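2018-01-21

Fixture planner, second pass. Loaded the 527 club games for the season into the Clitemwood sheet and ran the venue sort again. It still puts 4 semifinals at the same ground, so the travel limit is not being read. Vimala Thomas thinks the fault is in the Stuvow export, where the distances come through as text. I changed the column by hand and three of the semifinals moved. The last one stays put whatever I do.

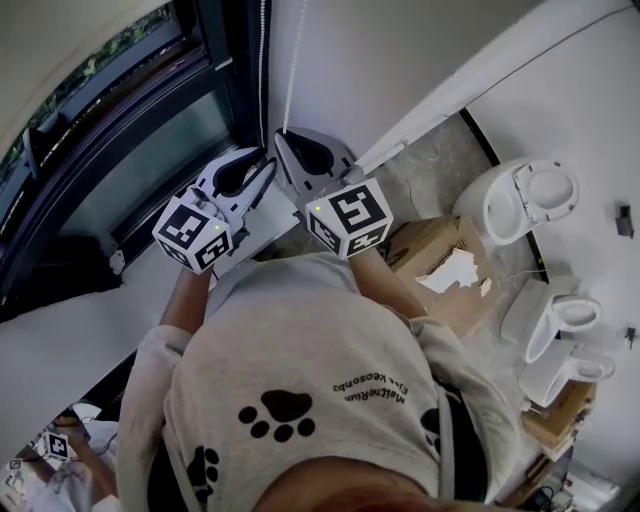

Ground capacity is the next thing to fix. The list from November gives Baláž as 900, which leaves out the standing bank, and the sort drops it from every knockout round. I want a separate field for standing places. On the printed map each ground now gets a black paw print, like the ones on the gray T-shirt — big for a main venue, small for a reserve. They show up well enough on a poor copy.

To do: rerun with Gellura as the neutral venue, ask Vimala for the old distance table, check replay dates against the county finals.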